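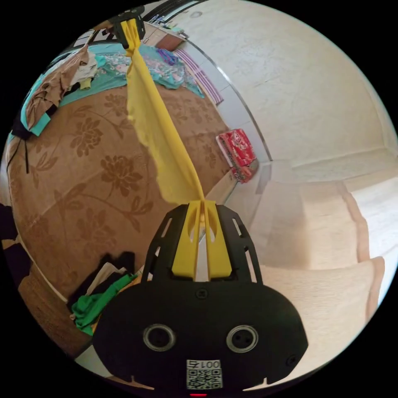
The yellow strip, and the rug.

Last updated: 11 April 2024

Seventy-one steps up to the hall at Tunberg and Weronika Makowska took them two at a time, keys in her teeth, juice under one arm. Late. Club started at half past three and it was twenty-five past and the little ones would already be at the side door, kicking it.

They were kicking it.

"Miss Makowska! Miss Makowska, Mok was sick in the van!"

"Is he all right now?"

"He ate a cracker."

Fine. Good. Door open, lights, coats everywhere. Somebody's lunchbox went down the steps and came open all the way to the bottom. She let it go. Juice on the table. Cups. Where were the cups.

Czesław Pietrzak had the cups. He had been in the kitchen since lunch, by the look of it, with his hat on, reading the parish letter.

"They want the hall," he said.

"Who wants the hall?"

"Stedolis. The dance people. They offered 2,000 for the year. For our afternoons."

She poured juice. Her hand was fine, then it wasn't, and she put the jug down.

"When were you going to tell me?"

"I'm telling you."

Mok came in with cracker on his chin and wanted to know if it was Jonah today. It was Jonah. It was supposed to be Jonah last week but there'd been the thing with the glue.

So they did Jonah. Chairs in a ring for the whale, everyone inside, lights off. The children called the inside of the whale Dirkness, because Mok had said it wrong back in October and it stuck, and now it was a place. You went to Dirkness. You could be brave in Dirkness or you could hold somebody's sleeve.

"What did Jonah do in there?" she asked, in the dark.

"Cried."

"Prayed."

"He probly needed the bathroom."

"All of those," said Weronika.

It got quiet. She could hear the fridge and Czesław not turning his pages. Three days and three nights, she told them, and he didn't know it was going to be three. That was the part she'd always skipped before. He didn't get to know the number.

"Can we pray for the hall?" A girl's voice, over by the door. So they'd heard. Of course they'd heard, the kitchen hatch was wide open.

"We can pray for whatever you like."

They prayed for the hall. They prayed for a rabbit, and a grandmother's knee, and for Mok's stomach, and for the dance people to find a differnt hall with a better floor. Then a long gap, and a man's voice from the hatch, gruff, said amen before anybody was finished.

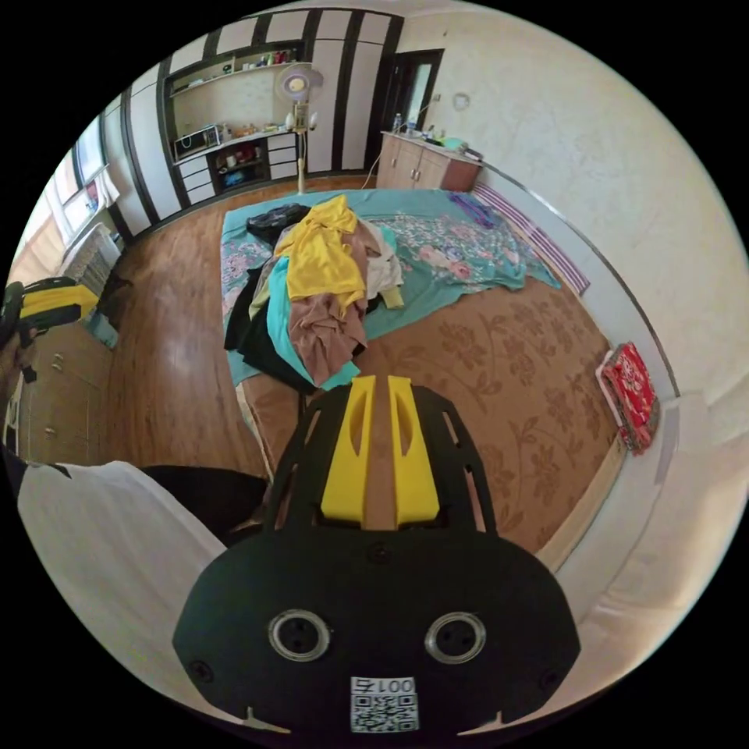 After

Parents, coats, one glove left over. Czesław washed the cups. She dried.

"The vote's tonight," he said.

"You could have said that first."

"I've got one of them. A vote." He held a cup up to the light, put it back in the water. "That floor's terrible for dancing. I might mention it."

Mok's mother was honking down on the road. He ran back in for the glove, which was his, and stopped by the ring of chairs.

"Don't put Dirkness away," he said. "I'm not done with it."

Weronika looked at the clock, and left the chairs where they were, and went to find her coat.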